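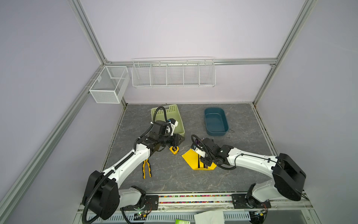

O que muda para quem trabalha numa oficina de ferramentas quando parte da arrumação passa para braços robóticos? Mudam sobretudo as horas: menos tempo à bancada de separação, mais tempo a preparar, verificar e corrigir o trabalho das máquinas.

Na Talavera, que aluga e repara ferramentas manuais, a devolução do material sempre ocupou o fim da tarde. Fitas métricas, alicates e peças soltas chegavam misturados e eram distribuídos à mão por tabuleiros e caixas, antes de seguirem para a inspeção. Dos 17 trabalhadores da casa, 7 revezavam-se nessa tarefa, geralmente depois das quatro.

Em julho, a empresa instalou uma célula com dois braços, programada pela Sulteo. O acordo celebrado com o pessoal estabelece que nenhum posto é suprimido durante o período de ensaio e que a formação decorre dentro do horário de trabalho. Cada turno reserva-lhe 15 minutos, no início da jornada.

«A separação cansava os pulsos e a paciência», afirma Žofie Kuruc, responsável pela oficina. «Agora pedem-me outra coisa -- que saiba por que razão a máquina hesitou diante de um alicate e que decida se o ensino de novo ou se o retiro da bancada.»

A transição não tem sido uniforme. Dois trabalhadores solicitaram o regresso à reparação, onde consideram que a sua experiência é mais bem aproveitada, e o pedido foi aceite. Outros lamentam a perda da conversa que acompanhava a triagem. A direção reconhece também que a classificação profissional não acompanhou ainda as novas funções: quem supervisiona a célula continua a receber pela tabela anterior.

A revisão dessa tabela está em negociação. Até à sua conclusão, a inspeção final das ferramentas permanece inteiramente a cargo do pessoal, que assina a ficha de cada peça antes de esta voltar ao balcão.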